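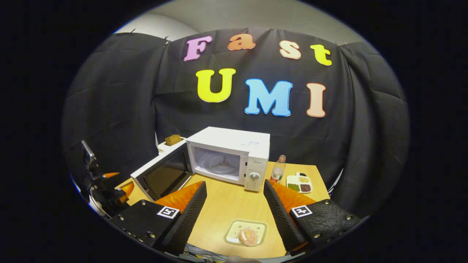
Photo: Modgate House newsletter

Warming up your food in the shared kitchen

Many of our residents have asked for a short text about the microwave, the toaster and the small table in the shared kitchen on the ground floor. In December the kitchen is used more than in any other month, and at lunch time there can be a line of people waiting with plates in their hands. I have collected the questions that came to the office and I try to answer them in simple words.

First, the plastic film. A bun from the bakery on Drolance Street is very nice when it is a little warm, but please take the film off before you put the bun in the oven. Bakery film is often not made for heating. It can become soft and stick to the bread, and then you must throw away the bun. Put the bun on a plate that is safe for the microwave and lay a paper towel over it. Ten or fifteen seconds is enough for one bun. If you heat it for longer it feels soft at first, but after some minutes it is hard like a stone. I made this mistake many times.

The same is true for trays. Some small trays that are sold with food are made only for carrying and not for heating. Look under the tray for a sign or a text. If there is nothing, move the food to another plate.

For a full meal, a divided plate works well, with the rice or corn in one part and the beans and green vegetables in the others. Please remember that the parts do not get warm at the same speed. Beans with sauce keep the heat for a long time, and rice becomes dry. I put one spoon of water on the rice, cover the plate loosely, and heat it for 2 minutes. Then I stir every part and give it one more minute if it is needed. Plates with a lid should have the lid open at one corner, so the steam can go out.

Before you press or turn anything, check that the glass plate inside sits flat and can turn around. When it is not in its place it makes a knocking noise, and the food is hot on one side and cold on the other. Several people reported this noise as a broken oven, and each time it was only the glass plate.

The toaster is for bread only. No cheese, no butter, no buns with filling. If your slice does not come up, pull out the plug and wait until the toaster is cool before you try to take the bread out, and never use a fork or a knife for this. Please do not walk away while your toast is inside. The smoke alarm in the corridor is very sensitive, and when it rings, all of the Lenbridge side has to go out to the yard – also the people who are sleeping after a night shift.

Bottles can stand on the table while you are eating, but take them with you afterward. Open drinks that are left until the evening cleaning will be poured out. If you want to keep a drink in the refrigerator, write your room number on it. Last month there was a bottle with only "mine" written on it, and this did not help us very much.

When you are finished, leave the microwave door open for a few minutes so the inside can dry, then close it. Wipe the glass plate if something has spilled. The cloths are in the drawer under the sink and the clean ones are on the left side. Used cloths go in the bucket, where they are collected every Wednesday.

If something in the kitchen does not work, please write it on the paper by the door or come to the office in room 305. The office is also the place to ask if you would like to borrow a cover for your plate – we have a few of them, and they must come back the same day, washed.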